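Werkstattbuch Stumcombe, 26. Juni 2022
Marmorierpapier, Grund aus Carrageen, dritter Ansatz

Gestern Abend habe ich den Grund angerührt, damit er über die Nacht reifen kann. Heute um acht Uhr war er noch zu dick, die Farbtropfen sind darauf stehen geblieben wie kleine Linsen und haben sich nicht ausgebreitet. Ich habe mit destilliertem Wasser verdünnt, zweimal durch das Nylontuch gegossen und eine Stunde gewartet. Dann war es besser. Die Blasen am Rand der Wanne habe ich mit Zeitungsstreifen abgezogen, das muss man nach jedem Umrühren wieder machen.

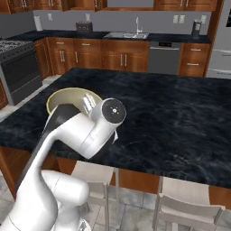
Zum Beizen: 200 Bogen vom Fisel-Papier, alle auf einer Seite mit Alaunlösung bestrichen und unter das Brett gelegt. Bitte die gebeizte Seite immer mit Bleistift in der Ecke markieren, ich habe es bei dem ersten Stapel vergessen und musste raten. Bei falscher Seite läuft die Farbe beim Spülen einfach weg, und der Bogen ist verloren. Das Alaun war bis gestern klumpig. Ich habe es im warmen Wasser gelöst und durch einen Kaffeefilter gelassen.

Das Muster, das Plurgate bestellt hat, ist ein Steinmuster, also ohne Kamm. Zuerst Indigo, dann Lampenschwarz mit wenig Ochsengalle, danach Grau mit mehr Galle, zum Schluss ein heller Ocker, der die anderen Farben zu Adern drücken soll. Die letzte Farbe braucht am meisten Galle, sonst sinkt sie auf den Boden. Bei mir war es umgekehrt zu dem, was ich wollte: der Ocker wurde zu großen Flecken und das Schwarz zu dünnen Linien. Das heißt, für helle Adern auf dunklem Stein muss der Ocker zuerst auf den Grund und das Dunkle zuletzt.
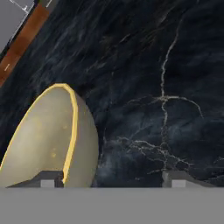
Dunkler Marmor mit hellen, zum Teil goldenen Adern.

Mit der neuen Reihenfolge sind die Adern schmal geworden, aber noch zu regelmäßig - sie sehen aus wie ein Netz. Ich habe darum den Bogen beim Auflegen leicht hin und her geschoben (spanische Art). Das gibt weiche Schatten, nur bricht der Schatten in der Mitte ab, wenn man zögert. Die Wanne wurde nach jedem vierten Bogen abgezogen. Ein Streifen Farbreste blieb trotzdem immer links.
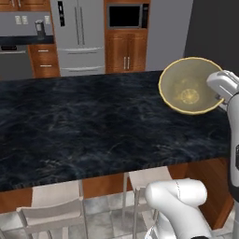 Lager und Bestellung

Alvarado liefert die Ochsengalle erst im Juli. In der Flasche ist noch genug für zwei kleine Ansätze. Der Bogenzähler im Lagerheft steht jetzt bei 3.946, darin sind die 216 Bogen zweiter Wahl schon enthalten. Diese bitte nicht wegwerfen, für Vorsatz in kleinen Heften kann man sie gut schneiden. Der breite Besen aus Reisstroh verliert Halme, ich habe ihn neu gebunden.

Offen ist noch die Frage, ob wir die Bogen nach dem Trocknen wachsen. Mit Bienenwachs wird das Schwarz tiefer, der Ocker aber fleckig. Mit dem Achatstein poliert bleibt alles gleichmäßig, dauert nur sehr lange.

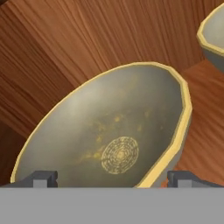

Botond Major meint dazu, man solle erst bügeln und nur die Bogen für die Buchdeckel wachsen, die Vorsätze müssten ja noch Kleister annehmen. Außerdem sei der Grund bei ihm am zweiten Tag immer besser gewesen als am ersten. Ich decke die Wanne also mit Papier ab und mache morgen vier Proben, zwei gebügelt, zwei nicht.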